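Sorting a Small-Parts Table in One Afternoon
by Muireann Moriarty

I love a good sorting session, and the best ones need hardly any equipment! If you have a table full of beads, buttons, odd screws or craft bits, all you want is one tray, one bowl and one container with a lid. I did 700 buttons this way last month and had a great time.

Clear the middle of your table first. You want open space in front of you, with nothing to reach over. Then set out your three pieces:

The tray goes a little to one side. Clear plastic is my favorite for this (you can spot a stray bead through the side).

The bowl sits right up against a corner of the tray, so whatever you pick out has only a short trip to make.

The lidded container goes on the far side of the bowl. It's for the keepers, and the lid goes back on every time you take a break. Trust me, I have a cat!

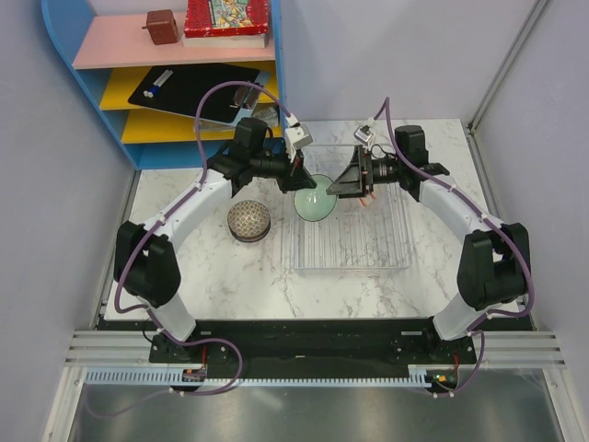 Pale green bowl at the corner of the clear tray, red-and-white lidded container to the left.

Now tip a small pile into the tray and spread it flat with your palm. Pick one kind only, say all the white shirt buttons, and move those to the bowl. Don't get tempted by the pretty ones yet! When the bowl has 20 or so in it, check them over, pour the good ones into the container and start on the next handful.

Set a timer for 11 minutes, then stand up and stretch. I usually get through 2 rounds before I want tea, and my friend Kieran Keogh does the whole thing with the radio up loud.

Left-handed? Swap the sides and it works just as well. Next up, in April: labels!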